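**Clestard Park: Entrance and Visitor Facilities Programme**
Second progress report to the Aranda Fund
Period covered: February to June
Prepared by Eifion Eynon, Programme Manager

## 1. Purpose of this report

Under the terms of the grant agreement, Clestard Park is required to report twice a year on the works at the main entrance, the changes to the queueing arrangements at the Vakel boat ride and the associated improvements to visitor information. This second report covers the months leading up to the main summer season. It should be read with the first report, which dealt with design, permissions and the appointment of the contractor.

The park remained open to the public throughout the period, apart from the planned closure in February. Works close to public areas were carried out before opening or behind hoardings.

## 2. Current position

The entrance works are substantially complete. Visitors have been using the new ticket hall since the Easter holidays, and the old kiosks have been taken down. The paving between the coach bays and the gates has been relaid to a gentler slope, and the former steps beside the left-hand gate have been replaced with a ramp.

The Vakel queue is behind programme. The covered waiting area was due to open in May and is now expected to open in July. The reasons are set out in section 4.

The visitor information work is on programme. New maps and direction signs are in place in the lower park. Those for the upper park will follow once the temporary path past the picnic field has been removed, so that the signs need only be put up once.

## 3. Main entrance

Imen, the main contractor, handed over the ticket hall in March. A list of minor defects was agreed at handover, most of them concerning door closers and the finish of the counter. All have been put right except for a leaking gutter over the staff door, which Imen has looked at twice and will return to in July. A sum has been held back from the final payment until the gutter is dealt with.

The hall was designed to handle 1250 visitors in the first hour of opening. On the busiest morning of the May half-term week the gates admitted 1000 visitors in that hour, and the queue did not reach the coach bays at any point. Under the old arrangement, queues regularly stretched beyond the bays on mornings a good deal quieter than this one, and coaches had to be held on the approach road. We regard this as the clearest benefit of the grant so far.

Two matters have arisen in use. The first is glare. Morning sun falls directly on the ticket screens at the eastern end of the hall, and visitors have found them hard to read until mid-morning. A canopy was considered, but it would require a fresh planning application. We have instead ordered external blinds, to be paid for from the park's own maintenance budget.

The second is the position of the annual pass desk. It was placed at the far end of the hall on the assumption that pass holders would know where to go. In practice many of them join the main queue and are redirected when they reach the front. A sign has been hung above the inner doors and the duty supervisor now directs people on busy days. If this does not settle the matter by the end of the summer, the desk will be moved closer to the doors during the winter closure.

## 4. The Vakel boat ride

The Vakel is the park's oldest surviving ride and continues to draw the longest queues. The grant contributes to a covered waiting area, a separate entrance for visitors who cannot stand for long periods, and repairs to the edge of the boarding platform.

When the old fencing was lifted in March, the ground beneath the western side of the queue was found to be much softer than the survey had suggested. An old drain, not shown on any drawing held by the park, had collapsed and was carrying water under the path. Work stopped while the drain was traced and replaced. The foundations for the shelter were then redesigned to spread the load more widely. The redesign was approved by the park's engineer in April and building resumed in May.

The additional cost has been met from the contingency allowance, and no increase in the grant is requested. The allowance that remains is small, however, and we will inform the Fund promptly if any further call on it becomes likely.

The separate entrance opened in May as planned and is not affected by the delay. Visitors using it collect a return time from the ride operator and may wait elsewhere in the park. Early comments have been favourable, although several families asked for somewhere to sit nearby for those who prefer not to walk away and come back. Benches have been moved from the bandstand as a temporary measure, and permanent seating will be included when the shelter is fitted out.

The platform repairs are finished. The ride was inspected before it reopened, and a copy of the inspector's letter is enclosed with this report.

## 5. Seasonal staff and accommodation

The grant does not cover staff accommodation, but the Fund asked in its response to our first report how the park intended to house the additional seasonal staff needed for the longer opening hours. The park has taken leases on flats in the town for the season, and all were ready for occupation by the end of May. Small household items were bought locally, and each flat has been given a folder with the emergency contacts, refuse days and bus times to the park.
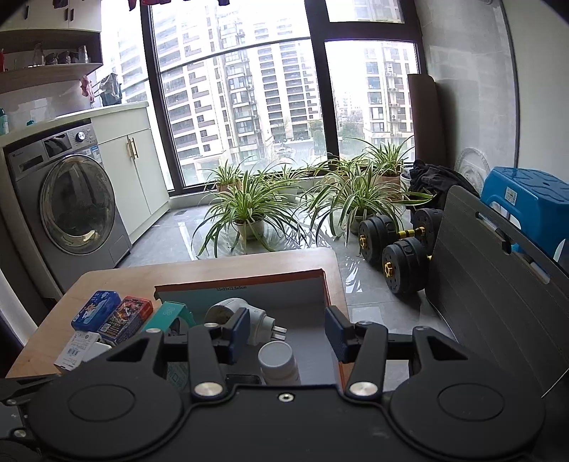 *Staff accommodation: white plug-in device in an open cardboard box, balcony laundry area.*

The park employed 76 seasonal staff at the end of June, which is the full number set out in the operating plan. Recruitment for catering posts was slower than for rides and admissions, and the lakeside café opened for shorter hours during May as a result. It has since returned to its normal hours.

Training was revised this year. New starters now spend their first morning walking the visitor route from the coach bays to the upper park before they receive any instruction in their own post. Supervisors report that fewer staff are having to pass on simple questions about directions and toilets. The training on assisting disabled visitors, which the Fund supported in the first year, has been given to all seasonal staff who deal with the public.

## 6. Visitor information and feedback

The new printed map replaces the fold-out version used for many years. It is a single sheet, with larger lettering, and shows gradients and resting places as well as rides. A version with plain black lines on yellow paper is available at the ticket hall on request.

We carried out an exit survey between April and June, and 417 parties took part. The questions were the same as those used before the works began, so that the results could be compared. The main findings are as follows.

- Satisfaction with arrival and entry has improved markedly, and this was the item most often mentioned when visitors were asked what had changed.
- Signs in the lower park were rated well. Signs in the upper park, where the old ones are still in use, were rated no better than before.
- Waiting time at the Vakel remains the most common complaint, followed by the price of food.
- Visitors arriving by public bus continue to find the walk from the stop unpleasant, as it follows the service road for part of the way.

The last point lies outside the present programme. The land beside the service road belongs to a neighbouring farm, and the park has opened discussions about a footpath along the field edge. We mention it here so that the Fund is aware of it, and no decision is sought.

## 7. Finance

Spending to the end of June is within the approved budget. The entrance works came in slightly below the tendered price, chiefly because more of the existing stone could be reused than had been expected. The Vakel works will exceed their original budget by the cost of the drain and the revised foundations, as described in section 4. Taking the programme as a whole, we still expect to finish within the total sum agreed.

The second instalment of the grant was received in March. A schedule of payments made, with invoices, has been sent separately to the Fund's grants office. We ask that the third instalment be released on the basis of this report, in accordance with the agreed timetable.

## 8. Risks

The principal risk is further delay to the Vakel shelter. The roof panels are made to order, and any fault found on delivery would be likely to push the opening into August. Imen has agreed to inspect the panels at the supplier's premises before they are sent.

A wet summer would also affect the picnic field, where the temporary path crosses low ground. Matting has been laid and will stay down until the path is closed.

## 9. Work planned for the next period

- Complete and open the covered waiting area at the Vakel.
- Remove the temporary path and reinstate the grass at the picnic field.
- Put up the remaining signs in the upper park.
- Fit the external blinds at the ticket hall.
- Repeat the exit survey in the autumn.

Representatives of the Fund are welcome to visit at any time during the season. A morning visit, arriving before the gates open at 10 am, would allow them to see the entrance at its busiest. Arrangements may be made through the programme office at Clestard Park.

Eifion Eynon
Programme Manager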